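Home | Diary | Archive

Malcolm Bunting – August

Spent the afternoon on the drive cell at Warkley. The gripper had started drifting again, so I went over the finger screws, then put it back on the old towers for a check. Cycle time is around 70 seconds.

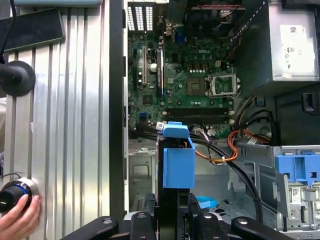
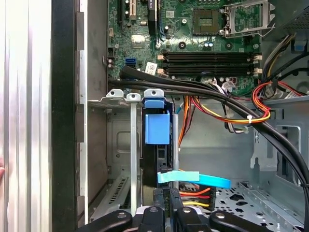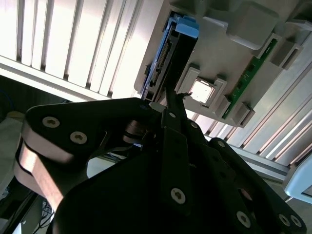

Gripper on the drive job. Dell board in the first one.

Haque wants the wrist offsets written down before we run the next 30. Still to do – order spare fingers.

2 comments | 5 shares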